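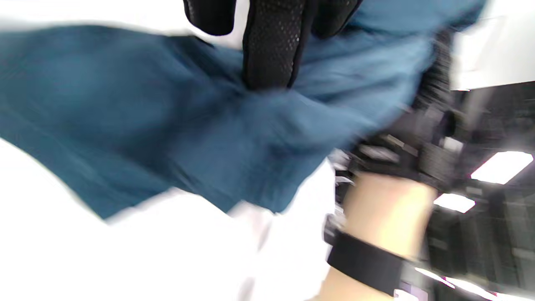 Teal cloth, a gloved hand and a black mechanical device, seen from the hand-held tool.

Software update: fewer lost grasps on cloth

The new release of Pemby, our recording and labelling tool, went out to all benches at Unness on April 21, 2025. Most of the changes concern fabric work, where the old version struggled.

The main trouble was blur. When someone turns a large cloth over quickly, the picture smears and the pose tracker loses its place. Pemby used to drop the whole recording if that happened even once. It now marks the bad stretch, fills the gap from the motion sensor and carries on, as long as the gap is shorter than 300 milliseconds. Anything longer is still cut, but only the part affected.

Brahim Bouzid has also rewritten the grasp labeller. The old one looked for a clear outline around the object, and a folded sheet seldom has one. His version follows the hand and the gripper instead, and puts a label where they close on the material. On our test set of 230 fabric recordings, the old labeller missed the start of the grasp in 41 of them. The new one missed it in 8. Most of those are cases where a fold hides the fingertips, and we have no fix for that yet.

Exposure is handled differently too. White worktops and ceiling lights were pushing the camera settings up and down during a single fold, which upset the tracker more than we had realised. The setting is now locked when recording starts. If your bench is near a window, run the light check again after lunch.

Two things to know before you update. Recordings made with the old version have to be converted, and the Belkadi server takes them in batches of 200, so please don't send a whole month at once. The shortcut for marking a failed grasp has moved from the space bar to F8 — too many people were leaning on it.

The planner team at Wolex will start training on the new labels in July. Until then, please report wrong labels through the usual form, with the recording number and the time of the grasp.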